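3.2 作業台と収納容器の配置

本研究は、家庭および小規模店舗における日用品の仕分け作業を対象とし、容器の配置と品物の形状が整理の手順に及ぼす影響を検討するものである。調査はHesstead生活環境研究所の一室で8月に実施した。作業台には、木材を幅の狭い板状に接ぎ合わせた長方形の天板を用いた。天板の色調はクリーム色から淡い褐色、赤みを帯びた褐色にわたり、床面は平滑な灰色である。収納容器は台上に一列に並べる方式とした(図2)。一列配置は、Tsikataによる予備調査において、品物の置き場所に関する迷いが最も少なかった配置である。 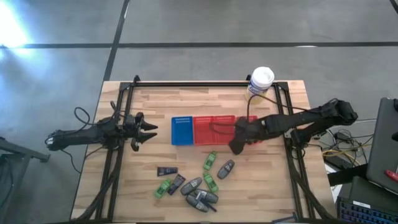
図2 作業台および収納容器の列

3.3 対象品目の選定

対象品目は、洗面所および台所で日常的に保管される24品目とし、形状に基づいて6群に区分した。選定にあたっては、Gindham地区の世帯から得た2,000件の購買記録を参照し、出現頻度の高い品目を優先した。食品は保管条件が異なるため除外した。

6群のうち、分類上の問題が最も多く生じたのは、横置きと縦置きのいずれも可能な衛生用品の群である。とりわけスティック型のデオドラントは、両端の一方が丸みを帯びており、台上に横たえた場合には表示面の向きが一定しない。暗灰色の容器に白い小さな文字で表示が印刷された製品では、品名の判読に時間を要したとの回答が複数の参加者から得られた。これに対し、Lysolの除菌ワイプのような筒形の容器は、白い蓋と青および黄のラベルを備え、立てた状態で置かれることが多く、識別に関する報告はほとんどなかった。

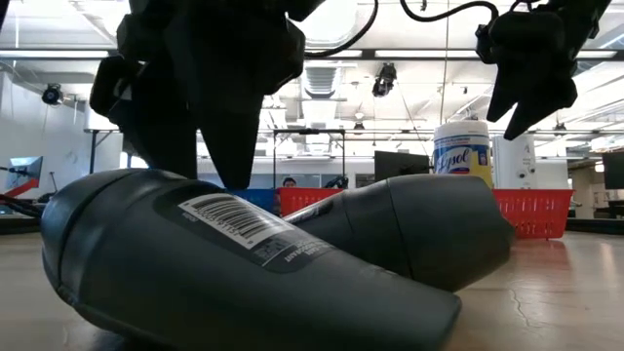
同種の品物が2点以上ある場合の扱いについても、あらかじめ基準を設けた。すなわち、同一群に属する品物は原則として同じ容器に収めるものとし、台上で互いに重なった状態にあっても、個別の品物として記録した。バーコードの有無および位置は記録票に記載したが、分類の基準には含めていない。バーコードの位置は製品ごとに異なり、参加者が収納先を判断する際の手がかりとして用いた例が確認されなかったためである。

なお、群の区分はBrinico分類表の旧版に準拠しているが、同表では衛生用品と清掃用品が単一の項目にまとめられている。本研究ではHodoroagă方式に従い、身体に直接使用するものと、家具や設備の表面に使用するものとを分離した。この変更により、デオドラントと除菌ワイプは別群として扱われる。両者を隣接する容器に割り当てた場合の誤配置については、4.1節で述べる。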